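Visit report: Asitier office supply works and hand-packing room
2023-12-30
Present: Chalerm Jaidee, Rungnapa Noiphan

Asitier sorts, bags and ships small stationery: clips, pins, binder rings, rubber bands. The site has 2 buildings. The front one holds receiving and the weigh station, the rear one holds packing and dispatch. Visitors enter through dispatch and walk the process backward, so the order below follows the material and not our route.

Receiving

Wire goods arrive in lined cartons from a forming shop called Pliltamari. Cartons are stacked two high on pallets and opened only at the weigh station. Each carton carries a lot slip with the wire gauge, the finish and the forming date. Rungnapa Noiphan asked whether the slip stays with the lot after the carton is opened. It does. It moves to a clip rail above the scale and from there to the packing sheet.

A small share of the stock is customer returns, mostly part-used bags from schools and offices. These are handled in a separate lane and never go back into sealed cartons. They are sorted by finish, then by size, and sold on as mixed refill.

Weigh station

The scale is set to a piece weight taken from a sample of 54 clips. The operator enters the sample, the scale derives the single-piece value, and the target for the bag follows. The standard refill bag is 124 pieces. The large bag is 466, a number that comes from the volume of an older box format and has been kept because the shelf labels still use it.

Paper clips weigh consistently but pour badly. A clip has two open loops, and under light vibration one loop will slide into the next. A carton that has traveled any distance comes out in clumps. Asitier has tried a vibrating tray (Nerkimum, bench model). It works well on pins and poorly on clips, as the vibration that moves the clips forward also links them. The tray is now used for pins only.

Hand packing

For this reason clips are finished by hand. The packer works from zip-top bags, breaks up clumps with the fingertips and checks for finish. Silver and gold are the two finishes in regular stock. A stray of the wrong finish is set apart on the desk and returned to its own lot at the end of the run.
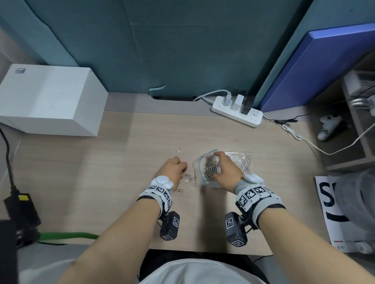 Why are the clips not simply poured from one bag into another?

Poured clips land as a linked mass, and the mass tends to catch on the lip of the bag and hold the seal open. Taking them in small pinches separates most links before they reach the bag, and the last few can be pressed flat so the zip closes along its full length.

Chalerm Jaidee tried the task with a refill bag. Observations from his attempt and from the discussion afterward:

Pinching from the top of the pile is slower than pinching from the side, where the clips lie flatter.

A clip lying flat on a smooth desk is hard to lift. The usual method is to slide it to the desk edge or to press down on the outer loop so the opposite end tips up. Short fingernails make this harder.

The bag should be opened to its full width before the first pinch. A half-open bag collapses when the hand is withdrawn, and clips near the mouth come out with it.

Air is pressed out with the palm before sealing. Trapped air is the main cause of bags opening in the shipping carton.

Bags

Two bag weights are in stock, both clear. The lighter one is adequate for rubber bands but the cut ends of the wire pierce it after some handling. The heavier bag is now standard for all wire goods. The color of the seal strip has no meaning in the Asitier system, although one customer had assumed it indicated size. Dispatch has since added a printed size label to the outer carton.

Storage is in shallow drawers, one layer of bags per drawer, laid flat. Standing the bags on edge was tested in October and dropped – the clips settle to the bottom and tangle more tightly than when flat.

Dispatch

Finished bags are checked by weight a second time and packed into Tlapale cartons with a card divider between layers. Bags outside tolerance are opened and corrected at the same desk where they were filled. No record is kept of how many are corrected, and we suggested that one be started.

Open points

Piece weight is sampled once per carton. Where a carton contains more than one forming date, a second sample would be advisable.

Mixed refill is sold by weight only. The bag label should state this.

Asitier to send the bag specification and the divider drawing. R. Noiphan to forward our own drawer dimensions for comparison.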